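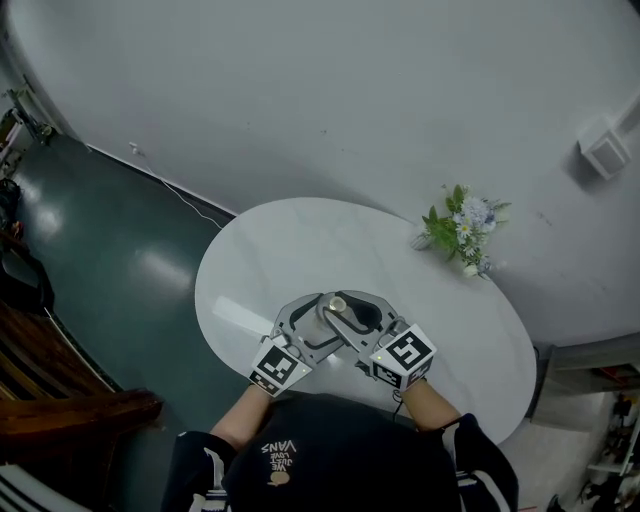 Oval table

An oval table is a table whose top has no corners and is longer than it is wide. It is found in dining rooms, kitchens, meeting rooms and hallways, and in smaller sizes beside sofas. Few pieces of furniture are so easy to live with: people can slide past the ends without bruising a hip, an extra chair can nearly always be squeezed in, and everybody sitting down can see everybody else.

Shape and terms

The word "oval" is used loosely in the furniture trade. A true ellipse curves the whole way round, with the tightest bends at the two ends. A racetrack oval has straight long sides joined by half circles, and a boat-shaped top has gently bowed sides with the ends cut flat, so it is strictly a cousin and often gets shelved with the ovals in shops. Then there is the superellipse, a fuller shape lying between an ellipse and a rectangle, which gives more usable surface for the same length and is a real delight to run a hand along!

The rim may be square, rounded over or undercut. An undercut rim slopes inwards beneath the top, so that a fairly thick slab looks thin from a standing height.

Tops

Wood was the usual material for centuries, and a curved edge in solid wood shows the grain beautifully, changing from long grain to end grain as it goes round. White and pale grey tops came into favour later, in painted board, stone, glass, ceramic and various man-made surfaces. Faint marbling is popular on these. It softens a large plain area and hides the odd crumb between wipes.

Pale, smooth tops are wonderful at passing light around a room, and they make almost anything set down on them look fresh, from a plain white cup to a bunch of garden daisies. They also throw glare. A lamp or window can leave a long bright streak across the surface, which readers and people doing close work may find tiring. Moving the table a little, or turning it so that its length runs towards the window, often cures it.

Bases

Oval tops stand on four legs, on a single central pedestal, on a pair of pedestals or on a trestle. Pedestals suit the shape best, as there is no corner for a leg to sit under and knees are left free all the way round. The drawback is tipping. Someone leaning hard on one end of a light table with one narrow foot will feel it move, and makers answer this with a heavy base plate or a wider spread of feet.

The Tristevlow pattern, sold by Thygesen, has two drum-shaped pedestals joined by a low rail, and is much loved by people who like somewhere to put their feet. Itisico made a folding version with a flap at each end, which shrank to a rectangle when both were down.

Size and seating

Height varies little. Small side models may be 400 mm across at the narrowest point, while a width of 800 mm is comfortable for two people eating opposite each other, with a dish between them. Stalteo's smallest dining model is 129 cm long and seats four, or five if they are friends.

Because the ends curve away, the person at the head has less surface in front of them than on a rectangular table of the same length. Place mats with square corners tend to hang over here. Round ones fit better, and shaped mats can be bought or cut at home from felt.

Flowers and laying

A long low arrangement follows the line of the top and keeps faces in view. Loose bouquets laid directly on the table are a pretty touch for a party, though cut stems should be dried first on a porous surface. Blue and white flowers look especially good on pale tops, with plenty of green leaf left on so that the white ones stand out.

Tablecloths need some thought. A rectangular cloth will do the job, but its corners hang much lower than its sides. An oval cloth, cut with an even drop all round, looks far better and is less likely to be trodden on.

Care

Sealed and painted tops need only a soft cloth and mild soapy water. Marble is easily marked by lemon juice, vinegar and wine, and spills should be blotted up quickly. Pollen from lilies stains most pale surfaces and is best lifted with sticky tape, as rubbing drives it in.

See also

Drop-leaf table
Pedestal table
Round table
Tablecloth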